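Evulthorpe toy swap is back, and it's moving to the old bus depot

If you were at the Evulthorpe toy swap last March you'll remember the line. It went out the library door, past the bike racks and most of the way to the bakery, and I was standing in it with a bag of puzzles cutting into my fingers. So I'm very happy to report that this year's swap is getting a bigger home!

Antigoni Karamanlidis, who has run the thing from the start, told me the library room was only ever meant to hold 30 people. The old bus depot on Dagdag Street can take up to 400, and it has a parking lot, and (parents, rejoice) it has restrooms on the same floor. Doors open at 9:30 in the morning and close at 2.

The rules are pretty much what they were. You bring toys your kids are done with, you get a paper ticket for each one, and you trade the tickets for whatever you like. Last year 911 toys went home with new families, and Antigoni says stuffed animals went fastest of all. 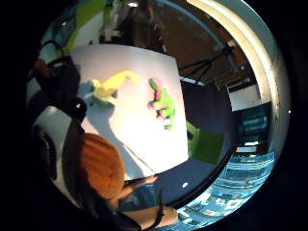

Board games are the one thing that's changing. They'll have their own corner this time, with Tharindu Sivakumar checking boxes for missing pieces before anything goes out. I traded for a train game last year that came with no trains, so he has my full support.

Please wash soft toys before you bring them, and tape battery covers shut. Car seats, cribs and bike helmets can't be accepted, even nearly new ones. Anything left at closing time goes to the Kukley family center, where Leonora Villanueva's team sorts it for the playroom.

Tickets are good all day, so you don't have to grab the first thing you see — my daughter held on to her last one for an hour and a half and spent it on a xylophone. We live in an apartment. I'm hoping it'll be traded back in this year, but she's already hidden the mallets.

Drop-off for early donations starts 3 days before the swap, at the depot's side entrance, from 4 to 7 in the evening.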